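Ticket 1385 – Pose drift in handheld gripper recordings, bare table segments
Project: Lerkus
Status: Resolved
Opened: 06/12/2021
Component: visual odometry, Hostari tracker

Problem
Replay of episode 649 puts the gripper tip below the table plane. Drift starts in the approach segment, before any object enters the view. Gripper width values are normal throughout. Same result on two machines.

Checked
Camera intrinsics reloaded from the Colteck calibration file, no change. Timestamps between the IMU and video streams are aligned. Fingers are masked in the tracker config, so moving finger edges should not be picked up as features.

Feature count drops sharply once the wood surface fills most of the view. Remaining matches sit along the grain lines, which run mostly one way and look alike to the descriptor. Matches slide along the grain and the solver accepts them. 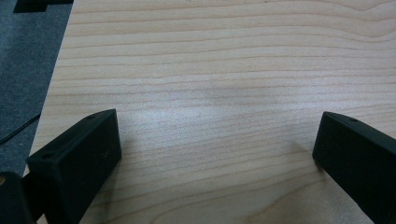
Approach segment, fingers open over bare tabletop. Grain mostly horizontal, sheen on the central part of the wood, carpet at far left.

Tried
1. Lowered the detector threshold. More features, same drift – the extra ones were on the grain too.
2. Raised IMU weight during low-feature stretches. Drift reduced but still visible in replay.
3. Built the map first from a slow pass over the whole room, then localized episodes against it. Tip stays above the plane in 649.

Resolution
Option 3 is now the default for Lerkus. Reprocessed 1,179 episodes with the new map. Option 2 left on as fallback.

Open: glare masking, moved to its own ticket.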